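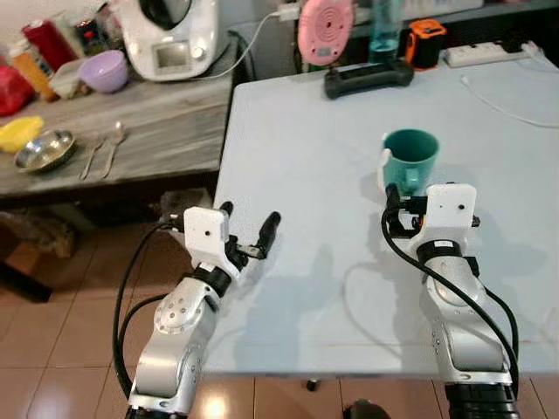 Rendness Camera Club – Minutes of General Meeting

Held March 8, 2025, upstairs room, Kohlhase Hall

Chair: Lutz Schwerdtfeger
Minutes: Sherif Tawfik

The meeting opened at 7:05 pm. A quorum was confirmed from the sign-in sheet. Apologies were read and accepted.

1. Minutes of the previous meeting

The December minutes were taken as read. One correction: under the print competition item, "matt board" is to read "mat board, 4-ply, white core". Accepted as corrected. There was no meeting in the period between, the hall being closed for floor work.

2. Matters arising

2.1 Projector colour. The yellow cast reported in December was traced to the projector being left in its whiteboard preset. It has been returned to the sRGB preset and profiled at the normal throw distance. The profile is on the club laptop under the date of measurement. Members who bring their own laptop should expect a difference and may load the profile themselves.

2.2 Key to the print cupboard. Second key cut. Held by the minutes secretary.

2.3 Scanner. Still not repaired. The transparency lamp strikes and then drops out after the warm-up cycle. A price for the part has been requested a second time. If no answer is received before the next meeting, the item lapses and the scanner will be offered to members as is.

3. Close-up evening, review of method

Sherif Tawfik reported on the close-up and focus stacking evening. The purpose was to compare two ways of moving the focus plane: turning the focus ring in small steps with the camera fixed, and moving the camera along a rail with the focus fixed.

Results were as follows. At less than half life size, the focus ring method gave cleaner blends with fewer halos at overlapping edges. At life size and beyond, the rail was easier to control and the step size could be repeated. The change in perspective along the rail was visible on deep subjects, mainly the seed heads, and the software left smears where a near stem crossed a far one.

Step size was discussed at length. Several members had used steps that were too coarse and found soft bands in the finished file. It was agreed that the handout should give a table of step size against aperture and magnification, and that the table should stop at f/8. Past that point, diffraction made the comparison difficult to read on the projector.

Lutz Schwerdtfeger asked whether the 100 mm lens showed breathing across the stack. It did. The alignment routine corrected for it, with a loss at the borders that needed cropping. Members should frame a little wide.

Vibration was the other main fault. The hall floor moves when people walk on it, and long exposures made by window light were affected. For the next evening, exposures will be made by flash or everyone will stand still during a run. The second option was thought unlikely to hold for a full stack.
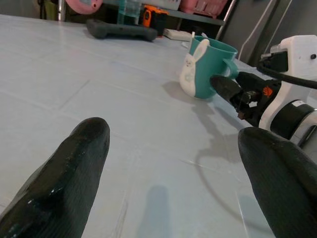
A further point was raised on light quality. Bare LED panels left hard-edged reflections on glossy subjects, and these shifted between frames when the rail was used. Tracing paper between lamp and subject cured most of it. Translucent acrylic was also tried and gave a slightly green result that had to be corrected with a custom white balance. A roll of tracing paper will be bought from club funds.

Action: S. Tawfik to revise the handout and circulate it as a PDF.

4. Print competition

4.1 Entries. 68 prints were received across both sections, up on last year. The nature section was the larger.

4.2 Mount size. A motion was put that the outer mount size be fixed at 40 x 50 cm, with no restriction on the size of the print within it. The present rule allows smaller mounts, which slide in the display rack and have to be taped. Discussion followed. Members who print at home on A4 were concerned about the cost of larger board. It was noted that board can be cut from full sheets at the club's own mat cutter and that offcuts are free to anyone who asks.

Moved, seconded, carried. Takes effect from the next competition.

4.3 Composite images. The wording of the open section was queried. As written, it permits "digital manipulation" and does not say whether every component must be the entrant's own work. The chair ruled that it must, and that this has always been the practice. The rule will be redrafted to say so. Sky replacement using skies supplied with the software is therefore excluded.

4.4 Judging. The external judge has asked for digital copies two weeks ahead. Some members felt that prints should be judged from prints only. After discussion it was agreed to send small files, for preparation only, with scoring to be done on the night under the viewing lamps.

5. Equipment

The viewing lamps were measured at the table. One tube is noticeably warmer than the other – possibly a replacement of the wrong type – and both will be changed together.

The Ceser tripod has been returned with a stripped quick-release screw. A replacement plate is on order. Members borrowing equipment are reminded to enter the condition on return as well as on loan. The book shows blanks in the return column for most of last year.

Lens cloths, blower and sensor swabs have been restocked. Swabs are single use.

6. Field trip

The next field trip is to Stukura, for the estuary at low tide. Neutral density filters are recommended, 10 stops for those wanting the water fully smoothed and six for those who wish to keep some texture. The mud is soft beyond the second channel marker and tripods will sink during an exposure. Old tennis balls fitted over the feet have worked in the past.

Car pooling list is on the noticeboard. Departure time will depend on the tide table and will be confirmed by email.

7. Other business

7.1 A member asked that critique sessions be limited to 2 images per person. Left to the chair's discretion on the night, depending on numbers.

7.2 File naming for digital entries was raised again. Entries must be named section, surname, title, in that order, with underscores and no spaces. Files with other names sort incorrectly in the display software and will be returned for renaming.

7.3 The subscription remains unchanged.

The meeting closed at 9:20 pm. Next meeting at the same venue, with the topic to be black and white conversion. Members should bring one unprocessed colour file on a USB stick.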